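About Avik

Last updated: 29 Jan 2025

Hello, and thanks for wandering over to the page most people skip! We're Avik, a small outfit with one big nosy question: can machines do the chores yet? I mean the dull ones, like pairing socks, wiping down a counter, or putting the right part in the right tray on a shop floor.

My short answer is "a few of them, slowly". I started Avik with 2 benches and a kettle after a stint at Semple, where I watched an arm spend a whole afternoon losing to a tea towel. I was hooked (I did feel sorry for the arm).

Most of our days go on people, funnily enough. Before a machine can fold or fetch, somebody has to do the job by hand with a gripper like the ones it will use, wearing a backpack and a head camera, over and over. It's fiddly, and you get oddly fond of your gripper.

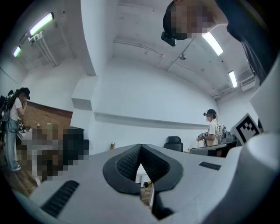 What we've found so far

Our chore list has 49 jobs on it, and I'd trust a machine alone with two. Picking up a cup is fine. Picking up a cup from a messy sink, well, come back in a year or two! Shop-floor work is kinder, as things tend to stay where you left them, and our project with Fernov on sorting parts is coming along nicely.

Come and see us

We're in Andmont, up the stairs, and we're having an open afternoon in February. Bring a chore you hate and we'll tell you how far off it is. Mine's the duvet cover, and I'm still doing it myself.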